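Metal bin or plastic bin for small household things?

kianoush_m
Posts: 186
7/23/24
Hello everyone. I want to ask for your opinion about storage of mixed small things. In our hall closet we have one big plastic box from Hamley, and in it live the gloves, the tools, the brushes and everything else which has no place. In January the box has cracked at the corner, and I repaired it with tape, but now the tape also gives up. My wife wants the same plastic box again. I think about a metal bin. Has somebody lived with a metal bin for a longer time? Is it too noisy?

Kianoush Moradi

pegboard_pat
Posts: 624
Metal, every time. I've had an Allorby steel bin in the garage for years. Drop whatever you like in it. Yes it's loud. You get used to it.

lindenrow
Posts: 23
I didn't get used to it! We had one in the hallway and every time my son threw his keys in, the dog barked. Went back to plastic within a month and never looked back. Also the steel ones scratch your shelf.

pegboard_pat
Put felt under it. And teach the kid to hang up his keys.

lindenrow
Felt doesn't do a thing for the inside, Pat.

saeed_r
Posts: 125
Dear Kianoush, I use metal bins since we moved to the new apartment, so I can share my experience, the good and the bad.

The good: it does not crack, and when something sticky spills I wipe it with a wet cloth and it is finished. The bad: the floor of the bin gets scratches very quickly. If you are a person who suffers from scratches, please don't buy it. My brother is such a person and he can not look at mine.

About noise I agree with lindenrow. A piece of felt under the bin protects the table, but a tool falling inside still makes the same sound. I tried a rubber mat from Parsa on the floor of the bin. It was quieter, but crumbs and sand went under it and I had to lift it every week, so I removed it.

More important than the material, in my opinion, is how many things you put inside. When the bin is full, you must dig, and then metal or plastic is the same bad. I keep only one layer, so that I see the floor between the things.

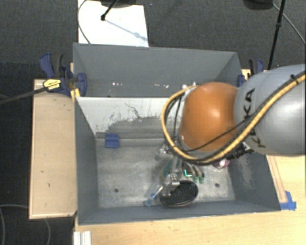 With one layer, a glove can lie beside a tool and you take each one without moving the other. Small things I put toward the front wall, where the hand comes first. Long tools I lay diagonally if they don't fit straight. Also please look at the floor of the bin before you buy. If there are holes in it, screws and pins can fall through, and you will find them later with your foot.

Saeed Ranjbar

pegboard_pat
One layer? In a bin? That's a tray with high walls. You'd need four of them for what's in my garage.

saeed_r
Yes, maybe you need four. I prefer four which I can use to one where I search with a flashlight. But for a garage I accept that your way is more practical.

lindenrow
I'm with Saeed on the single layer, just do it in plastic. The Nekell ones with the thick rim are much tougher than the Hamley. Ours has been sat on.

kianoush_m
Thank you very much to all. I measured the shelf this evening and two smaller bins would fit beside each other, so I will buy one metal for the tools and one plastic for the gloves and soft things. My wife agreed, with the condition that the metal one stands on the lower shelf and that I don't throw anything into it after nine o'clock. Saeed, one more question, did you round off the upper edge somehow or was it already smooth when you bought it?

saeed_r
It was already smooth, but I checked it with a piece of old stocking. If the stocking catches somewhere, use fine sandpaper on this place.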